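Chapter 7
Two Arms, One Counter: A Visit to a Working Robot Lab

Before You Read

Think about the last time you packed up your groceries. You probably talked to someone the whole time, or looked out the window, or wondered what to make for dinner. Your hands took care of the rest. In this chapter we ask what it takes to get a machine to do the same small job, and why a task that a six-year-old finds dull can keep a room full of engineers busy all winter.

Key terms in this chapter: gripper, degree of freedom, workspace, bimanual, grasp point, handoff, demonstration

7.1 An Open Day at Gristisley

Every year the robotics lab at Gristisley opens its doors to students from the towns nearby. The class we follow in this chapter came over from Mostthorpe on 26th November, on a bus that was supposed to take forty minutes and took well over an hour. By the time they had hung up their coats, the first demonstration had already started without them, and they had to squeeze in behind a group of younger children who had claimed the best spots.

Their guide was Sowmya D'Souza, an engineer who has worked on robot hands for most of her career and who still gets visibly excited when one of them picks something up. She began with a question: "What's the hardest thing on this table?" One student guessed the basket, which was bigger than anything else. Another guessed the scanner. D'Souza shook her head at both and pointed to the snacks.

It's a great question to start with, and we will come back to her answer all through this chapter! A hard, boxy object keeps its shape when you squeeze it. You can measure it once and trust the measurement. A snack wrapper bends, slides, crackles and puffs out on one side when you press on the other. Two packets that left the same factory on the same morning can lie on a table in completely different shapes. The robot has to deal with the one in front of it.

The lab calls this station Drotis. It is a pretend checkout counter, with a table, a basket, a small white device, a few store items and a pair of arms mounted on a rail along the near edge.

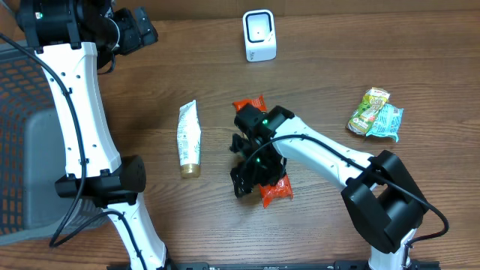 Figure 7.1 The Drotis station at work, with the right gripper at an orange snack packet and a white squeeze tube lying between the arms.

Look at how differently the items in Figure 7.1 behave. The tube has a cap at one end, so it matters which way it points. The green and yellow wrapper on the right overlaps a light blue one, and that makes trouble of its own kind. Where does one packet stop and the next begin? You answer that without trying. A camera sees patches of color and printed pattern, and a program has to work out which patches belong together. If it gets this wrong, the gripper may close on both packets, or on a corner of the wrong one.

The choice of where to take hold of something is called choosing a grasp point. For a soft packet, the middle is often a good bet, as the weight hangs evenly on both sides. For a tube, you might prefer the body to the cap. Try it yourself with a bag of chips and a tube of toothpaste, using only your thumb and one finger - you will feel the difference right away.

7.2 Why Two Arms?

The Mostthorpe students wanted to know why the station needed a pair of arms at all. Couldn't one arm do everything, only slower?

D'Souza's reply was to ask for someone who would button a coat with one hand in a pocket. (It took a while. There was cheering.)

Robots that use two arms together are called bimanual, from words meaning "two" and "hand." Two arms can split up a table, so that each one covers the side it reaches best. They can also work as a team, with one holding and the other moving. The area an arm can reach is its workspace, and where two workspaces overlap, the arms can pass things to each other. That is a handoff. It is also the place where they can bump elbows, so the program has to keep track of both arms at once, all the time.

Each joint adds a way for the arm to move, and we call each of these a degree of freedom. Your own arm has 7, counting from the shoulder to the wrist and leaving out the fingers. Stretch out your hand, put your palm flat on your desk, and now move your elbow up and down without lifting the palm. That extra bit of play is a gift. It lets you reach around a cereal box to get to the milk behind it.
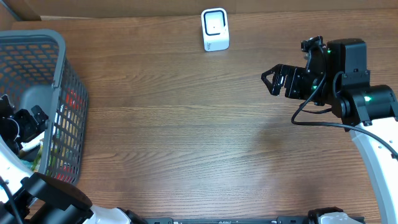
Planning a motion starts with a few plain questions. What is on the table? Which arm is closer to it? Is there anything in the way? And where should the item end up? Only after that does the program begin to work out angles for the joints. Students are often surprised by how much of the work comes before anything moves, and several of the visitors said so in the reports they wrote afterward.

7.3 Learning by Being Shown

How does a robot come to know all this? There is more than one way, and the Gristisley lab has tried most of them. In its early years the team wrote out every step by hand. The method was careful and slow, and it fell apart as soon as a packet landed sideways.

Now they rely mainly on demonstration. A person guides the arms through the whole task while a computer records the joint positions and the camera views together. Then the items are mixed up and the person does it again. And again! The team's collection for this one station had reached 3,000 recordings at the time of the visit, with more planned for December. A single afternoon's work had added 132.

The software that sorts and replays these recordings is named Illés, and the students got to watch it run through a set of old attempts, good and bad. The bad ones were by far the more popular. D'Souza was glad to see it. She keeps the bad attempts, she told them, and checks new programs against them before anything else.

We will look closely at recordings in Section 7.5. First, we need to understand the hand itself.

Warm-Up Activity

Work with a partner. You will need a basket or a large bowl, 10 small items from a kitchen or a desk, and a blindfold. At least three of the items should be soft or floppy.

Spread the items out on a table and let a few of them overlap. One partner wears the blindfold and may use only the thumb and first finger of each hand. The other partner gives spoken directions, such as "left hand forward" or "close your fingers." Move everything into the basket, then trade places.

Write down which items you dropped and which directions you had to repeat. Keep your notes, as you will need them for the project at the end of the chapter.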